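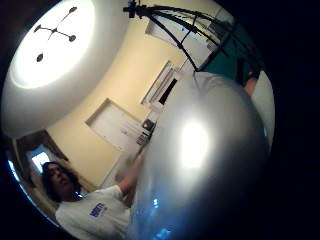 Who is buying the Kudley headset?

Mostly fire brigades, with one large port authority making up the rest of the order book. Pristico had hoped for the military, and spent two years saying so at every trade show that would have it. The defence trial came to an end in March, and the company now describes it as "a learning relationship".

The Kudley puts maps and text in front of the wearer's eyes, much like the rival Darko, only heavier. Brigades are said to like it for finding their way about large buildings. They are less fond of the chin strap, which has its own page in the manual and its own thread on the support forum, at present 137 posts long and not getting any kinder.

Hortensia Ospina, who runs sales at Pristico, told us a lighter version is on the way. She told us that last spring as well, in the same tone of voice. Battery life stays at two hours, or slightly less with the maps switched on, as they would be.

Software for the new model comes from Zesico, whose last update turned all the menus Danish. A fix is promised.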